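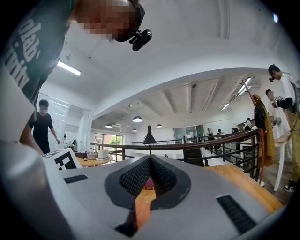

Get the spare pads, said last year's club at Numham when we asked what they thought of the Stolar hand-held gripper, and get them before you get anything else. We bought two grippers at 300 each and no pads. You can guess how June went.

So, the review. The Stolar is a gripper without a robot. You carry it about, pick things up with it, and the recordings are meant to teach an arm to do the same. Our student project owns one arm, a secondhand Szilágyi, and it had until then learned chiefly to knock over cups.

The good: the grey shell is tougher than it looks and has met the floor more often than I'd like to put in writing. The jaws close evenly, and a first-year can be taught to use it before the kettle boils. Over the term we logged 517 pick-ups and kept 300 of them. The rest were mostly people forgetting what they had been asked to pick up.

The less good: the marker plates need re-checking every time somebody new takes over, and the manual covers this in one sentence, half of it about warranty. After an hour your wrist files a complaint. The mesh pads wear smooth – ours went at 197 pick-ups – and then small, shiny objects slide out with great dignity.

We took it to the Wusach student cup and came fourth. The arm sorted the blocks nicely and then put the lid on the wrong box, exactly as we had shown it.

Four stars. It would be five with pads in the packet. If your club has only money for one, buy one and share it, and put a strip of coloured tape on the handle so people stop picking it up backwards.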